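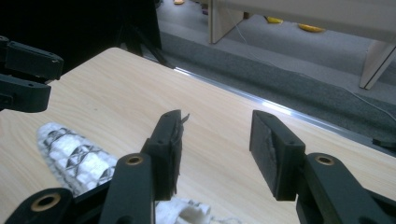 Figure 3. Light wood-grain tabletop, pale beige, with faint, fine grain lines.

4.2 Surface tone and the reporting of spills

The second part of the study dealt with the link between the tone of a table surface and the rate at which guests reported it as dirty. Earlier work by Kadlec and Baláž treated the tabletop as a neutral background and recorded only the type of spill. Our interviews with staff at the Eltside canteen suggested that this was too simple. Servers said that dried coffee was pointed out quickly on pale tables and much more slowly on dark ones, while sugar and salt followed the opposite pattern.

Surfaces were sorted into three groups: pale wood grain, dark wood grain, and plain gray. The pale group covered tones from cream to light tan with low contrast between the grain and the ground color (compare Figure 3). Surfaces with strong knots or wide bands were left out, as pilot raters often confused these features with stains. Sorting was done by Hájek and Ševčík working separately. Where they disagreed, the surface was rated again under the same ceiling lights, and the second rating was kept.

Each session used a fixed set of spills: black coffee, milk, tomato sauce, granulated sugar, and plain water. Spills were applied with a dropper or a measuring spoon and left for 8 minutes before the first guest was seated. Guests were told that the study was about seating comfort. They were asked to fill out a short form at the end of the meal, and one item on the form asked whether the table had been clean when they sat down. A total of 175 forms were complete enough to be used. Forms that left the cleanliness item blank were dropped, and no attempt was made to fill in missing answers from the rest of the form.

Coffee and tomato sauce were reported most often on the pale group. Milk was rarely reported on any surface once it had dried, although two guests at Lahlou described a pale table as "sticky" without naming a cause. Water was reported mainly on dark wood grain, where the edge of the dried drop left a visible ring. Sugar was noticed by touch at least as often as by sight — several guests wrote that they had felt it under a sleeve or a wrist — and the effect of tone was weak for this material.

Grain direction was recorded but not controlled. Pešek proposed in an internal note that a thin streak lying along the grain should be harder to see than one lying across it. Our data are in line with this for tomato sauce on the pale group, but the cells are small and we do not test the difference. A proper test would need tables that can be turned between sessions, and the tables at both sites were fixed to the floor.

Lighting remains the main limit on these results. Readings at the Eltside site stayed above 200 lux through all sessions, while those at Lahlou fell below that level in the late afternoon.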